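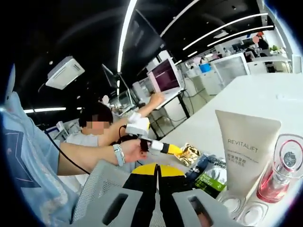
Diapositiva 4. Método. Recordar que las demostraciones se graban con pinzas de mano, sin robot. Jianhua Wan preparó el protocolo: tubos y frascos de cosmética sobre la mesa, 20 tareas, 3,177 episodios – decir la cifra despacio.

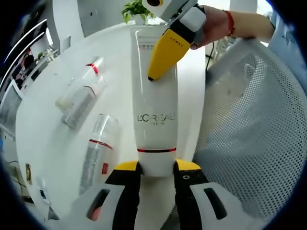

Diapositiva 5. Resultado. Con 1,000 episodios la política ya coge el tubo por el tapón; falla más con las botellas tumbadas. Descartamos 383 por pérdida de seguimiento. Si preguntan por Plodex, pasar a Ruoxi Guo.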